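Thursday, March. Dye bench, Tonasby workshop

Second try at the madder. Batch 1 came out brown in the first pot and a weak salmon in the other, so today was mostly about water and heat.

Wool is the Polák two-ply, scoured last week by Meron and stored damp in the cool room. Alum mordant as before, same weight per skein. I skipped the cream of tartar this time. Liya thinks it pushed batch 1 toward orange and I want to see one without it.

Water: half the skeins in tap, half in rain barrel. Tap here is hard. Added chalk to the rain water only. Forgot to write down how much chalk, it was one level spoon from the short spoon in the drawer. Weigh that spoon.

Roots soaked overnight, ground in the morning, back in the same liquor. Smells like a wet flowerpot. Bath held at 67 C, checked off and on. The ring on the left side of the stove does not go low enough and I had to keep sliding the pot. It went over 70 once while I was on the phone with Huia about the Prolluvano order — pulled it off right away but marked the skein tags with an H.

Skeins in before lunch, turned every 7 minutes for the first hour, then left alone.

Tap water skeins: brick red, even, a bit dull. Rain water plus chalk: clearer red, more pink at the tie ends where I tied too tight. Use looser figure eights next time. 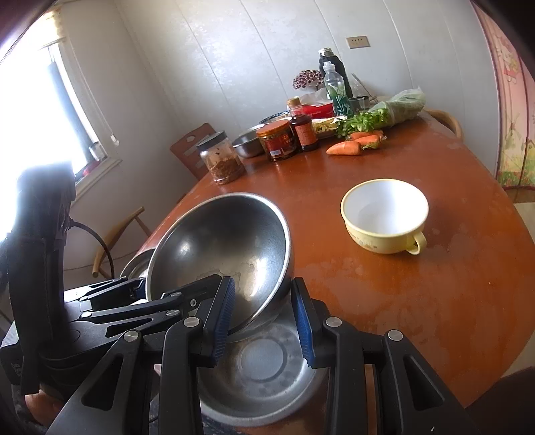 The H skeins are browner than the rest, both of them. Tsehay held them against batch 1 at the window and they are close. So heat is most of the problem, I think, and the tartar question stays open.

Exhaust bath saved in the lidded bucket, labeled. Nahom wants it for the silk scraps. Good through the weekend, after that throw it out.

To do
— wash fastness on one of each, 2 rinses, blot on white cotton
— light strips in the south window, cover half
— order roots, bag is nearly empty
— ask Meron which scour she used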